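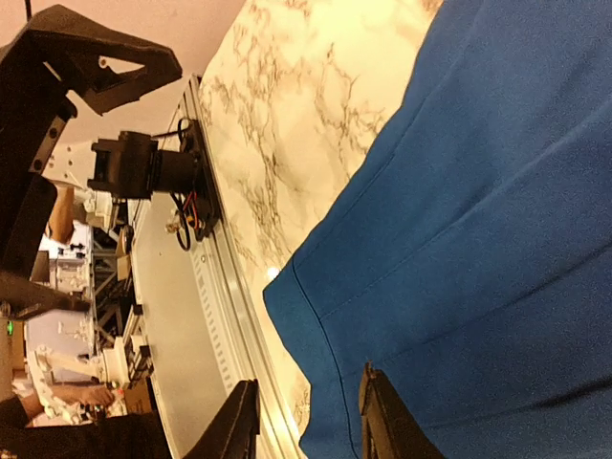 Atif Paracha thinks my test squares are too small and that I am measuring the hem and not the cloth. His message came in before breakfast. His argument is that a cut edge relaxes more than the middle does, so a small square reports the edge behavior and overstates the shrinkage. He cuts a full-width strip, washes that, and measures between threads sewn well inside the border.

2026-04-16

I went back through the February sheets to see if he is right. All of those squares had their marks set one inch in from the cut edge, with 10 inches between marks. The edges were not overcast. On the loose weaves the outer threads had wandered enough that I had written "mark unclear" beside several readings and then used the readings anyway. That was poor practice. I have crossed them out in pencil and left them legible.

New procedure from today. Strip cut across the full width, selvages left on. Raw edges zigzagged before the wash. Marks made with white polyester thread, single stitch, knotted on the back, because the laundry marker disappeared from the Bredosov twill in February and I spent an evening looking for dots with a flashlight. Marks still 10 inches apart so the old and new numbers can be compared. Three pairs lengthwise, three pairs crosswise.

The blue goes last in any batch until I know what it does to the water.

Ran the Bredosov twill and the Mengal flannel this morning, separately, warm wash, normal spin, tumble dry on medium until the sensor stopped it. Let both lie flat for an hour before measuring. Did not press. Pressing can stretch a damp or recently dried cloth lengthwise and I would sooner have the unflattering number.

Bredosov twill, lengthwise: lost three eighths of an inch on each of the three pairs. Crosswise: lost one eighth on two pairs, and slightly under that on the third. Call it 3.75 percent and 1.25 percent. The February square gave 5 percent lengthwise. So Atif has a point on this cloth at least.

Mengal flannel, lengthwise: lost half an inch. Crosswise: lost a quarter. The February figures were the same. No edge effect that I can find, possibly because the flannel is a tight weave under the nap and the cut edge holds together. I did not expect the two cloths to disagree about the method.

Second wash on both in the afternoon. The twill did not move again. The flannel lost another eighth lengthwise. This matters more than the argument about square size. If the flannel is washed once and cut, a shirt body 30 inches long will come up short by three eighths of an inch or so over its next trip through the dryer, and the sleeves by a little less. The stitching thread is polyester and will stay where it is, so the difference shows up as puckering along the side seams. I have a shirt in the closet that does this.

So flannel gets two washes before cutting, minimum. Will run a third tomorrow to see if it has finished.

Dryer notes. The lint screen after the flannel was full. After the twill there was a thin film only. I cleaned it between loads, and should have been doing that in February, when I was not. Restricted air means a longer cycle, and a longer cycle means more tumbling. I can't separate the two effects from the old sheets, so that is one more reason not to lean on them.

Weighed what is left of each cloth on the kitchen scale for the inventory. Flannel is nearly 700 grams. Twill was not weighed, the scale had turned itself off and wanted a battery. The Hoten lining has not been tested at all. The bolt end says 80 percent cotton and does not say what the rest is. If the rest is rayon it will shrink on its own schedule and the lining will hang wrong inside the twill, so it needs the full strip test before I cut the jacket. Moved it to the top of the pile.

Mudadley still has not answered about whether the twill was finished at the mill. If it was, 3.75 percent is high. If it was sold in the raw state, 3.75 is good. The invoice just says "twill, bottom weight" - no help. I have asked again and included both sets of numbers this time, with the method written out.

Wrote back to Atif with the results. Told him the twill supports him and the flannel does not, and asked whether his strips get one wash or two. He answered within a few minutes that he has always done one, that his shirts are fine, and that he hangs them on the line and never uses a dryer. That accounts for a good deal. Air drying would need its own column and I have room for it on the right side of the sheet, after the spin setting.

For tomorrow: flannel third wash, Hoten strip cut and overcast, scale battery. Find the steel rule, the plastic one reads short by a thirty-second against the tape and I used the tape for everything today.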